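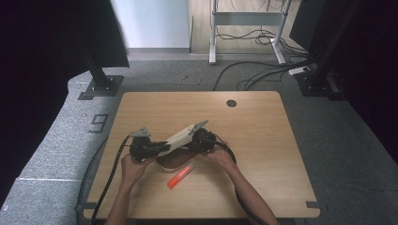 Birstead House Craft Room
Tables and Small Items: Monthly Safety Check, with Comments
Month: April
Checked by: Prapai Jitpraphai
Read over by: Sivaprasad Panicker
Marks used: OK / Fix / Watch

Thank you to everyone who left me notes on the clipboard this month. I have tried to answer all of them, so my comments run longer than the form really allows. Please bear with me and at least read the lines marked Fix!

TABLES

1. Corners rounded and smooth to the touch
OK. The light wood-grain table has nice rounded corners and I ran my palm along every one of them. Nothing caught. I do this with a bare hand on purpose, and then again with an old nylon stocking pulled over it (a trick from my mother, who refinished chairs), and the stocking came away without a snag.

2. Edge and underside free of splinters, staples and old gum
Fix. The edge is good, but there is a staple underneath near the window side. It's been covered with masking tape for now. I would like it pulled out properly before the next family afternoon, when we get little ones who like to sit under there.

3. Table stands level and does not rock
Watch. It rocks a tiny bit if you lean on it with both elbows. The floor in this part of the house dates from 1888 and it has its own ideas about level, so a felt pad under one leg is probably as good as we will do. Sivaprasad, do you still have the pads left over from the reading room?

4. Surface wiped, no sticky spots, no loose grit
OK. Wiped down after my check with plain soap and water. Please keep the lemon spray for the sinks, it leaves a film and paper slides all over the place.

CORDS AND CABLES

5. Anything with a cord has been looked over from end to end
OK. No nicks or soft places that I could find. Look especially where a cord meets the thing it belongs to, that's where they give out first.

6. Cords kept clear of laps, wrists and walkways
Watch. A cord that runs down over the edge of a table at the front is very easy to catch with a knee when you push your chair back. Where you can, lead it off the far side or along the end. I know it isn't always possible with the outlets where they are.

7. Outlet covers in place
Fix. Two are missing behind the supply cabinet. I have asked for new ones and will put them in myself on Monday, so no need for anybody else to go crawling back there.

MARKERS, PENS AND OTHER SMALL THINGS

8. Markers and marker-like sticks capped or closed, and put away after use
Watch. I'm not scolding, I do it too! But a round barrel rolls, and once it's on the floor it is a slipping hazard, and the bright orange ones look a lot like candy to a three-year-old. Lay them in the tray when you are done, please, even if you plan to come back after lunch.

9. Labels readable on anything that contains ink, glue or paint
Fix. I threw out 6 items I couldn't read. If one of them was yours and you were fond of it, come and see me. The shelf of Himar glue sticks is fine.

10. Bowls, dishes and other rounded containers free of chips and cracks
OK. I went around all the rims with a fingertip and checked the insides in good light. The brown ones are hard to judge by eye, since a dark inside hides a hairline crack very well, so tip them toward the window when you look.

11. Long flat pieces stored lying down
OK. Much better than last month. They used to stand on end behind the door and come down like dominoes whenever it opened in a hurry.

HANDS AND SLEEVES

12. Sleeves rolled or pushed up for close work
OK. Bare forearms are best when you are working low over the table. Bracelets in the dish by the door, please.

13. Room for both elbows at each seat
OK, with a comment. The table narrows toward the far edge, so it's kinder to put the person with the bigger project on the wide side.

REPLY FROM SIVAPRASAD

Dear Prapai, I have read it all, twice in fact, with a cup of tea. Yes, the felt pads are in the Guerra tin on my desk, please help yourself. I'll take the staple out. On item 6, I wonder about a small hook under the far edge of the table, so a cord has somewhere to go? Tell me if you think people would use it. The form itself is saved in Clusora under Birstead, Craft Room, and I have added a blank line after item 13 for whatever comes up in May.

Still open: items 2, 3 and 7.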